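Buscar en el boletín Buscar

Lo de la vuelta al cole, rápido y por orden

26 de agosto de 2020

Vamos tarde con este número, así que al grano. Han llegado muchas preguntas sobre almuerzos y meriendas para septiembre. Contestamos aquí las que se repiten y el resto por correo, cuando se pueda.

Lo primero: el comedor. Sigue sin confirmarse el segundo turno. Lo que sí está claro es que el almuerzo de media mañana será en el aula, cada uno en su mesa, sin compartir nada. Ni galletas, ni fruta partida, ni el trago de zumo del compañero. Los de infantil lo van a llevar mal, ya lo sabemos.

Qué meter entonces. Cosas que se abran solas. Bocadillo pequeño, fruta lavada de casa, frutos secos a partir de primaria (en infantil no, por atragantamiento, y en las aulas con alérgicos tampoco). Yogures mejor que no, acaban en la mochila. Nombre en todo, también en la tapa. En mayo quedó una caja entera de tapas sin dueño y ahí sigue, en conserjería.

Los snacks de bolsa: un día a la semana y ración individual. Las bolsas grandes para repartir se quedan en casa este curso. Mirad la sal en la etiqueta, que entre una marca y otra cambia muchisimo. 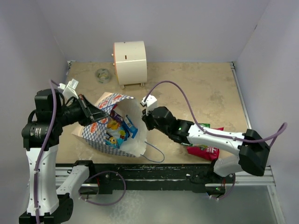

Tarteras y botellas

Pedido conjunto con Floltesen, como el año pasado. Dos modelos:

Kinder, la pequeña, un solo hueco, cierre de clip. 1499 pesos.
Bikero, la de dos pisos, con hueco para cubiertos. 2299 pesos.

Las dos van al lavavajillas, bandeja de arriba. La Bikero pesa más, para los de primero igual es demasiado. Van 143 pedidas entre las dos. El plazo se cierra el 31 de este mes y no se amplia, que el proveedor necesita la lista cerrada. Se paga al recoger, importe exacto por favor.

Botella: la que tengáis. Las fuentes del patio estarán cortadas, asi que llena desde casa.

Recogida

En la papelería Beltrán, por las tardes, con el número de pedido apuntado. De uno en uno dentro de la tienda y con mascarilla. Si no podéis ir, que vaya otra familia con vuestro número, vale igual.

Pendiente para el próximo número: menú de septiembre, horario de entrada por puertas y qué pasa con los cumpleaños en clase. De momento, sin tarta.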